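What Does an Electrician Do?

When you press a switch and the lamp comes on, it looks like magic. But there are wires hiding behind the wall, and a person had to put them there. This person is called an electrician.

Electricity comes to your home through a thick cable. First it passes a meter, which measures how much your family uses. Then it goes to a box with many small switches inside. From this box, thinner wires travel to every room. 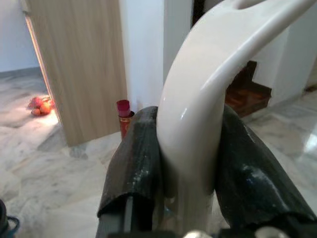 The small switches in the box are called circuit breakers. If too much electricity runs in one wire, the wire can become very hot. The breaker feels this and turns off by itself, so there is no fire. Clever, isn't it?

How does one become an electrician? Eamon Buckley works in the town of Woris. He began as an apprentice, which means a person who learns while working. In his first year he carried tools, swept up the dust after drilling and watched very carefully. Now he has 30 years of work behind him. The biggest building he ever worked on was the school in Wenon, where he and his team fitted 1,119 lamps!

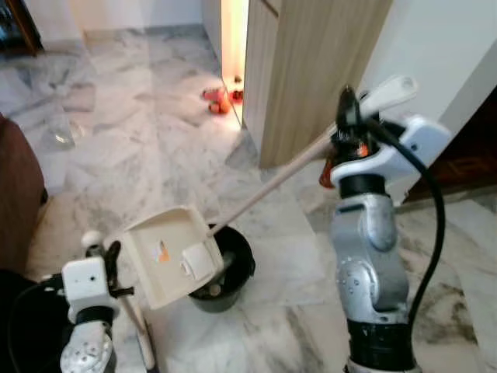 A dustpan with a long wooden handle.

Electricians have strict rules. Before they touch a wire, they turn off the power. Then they test the wire with a special tool, to be sure that it is really off.

You have rules too. Never put anything into a socket except a plug. Keep water away from plugs and switches. And if you see a broken cable, do not touch it, but tell an adult straight away.

New word: a socket is the place in the wall where the plug goes in.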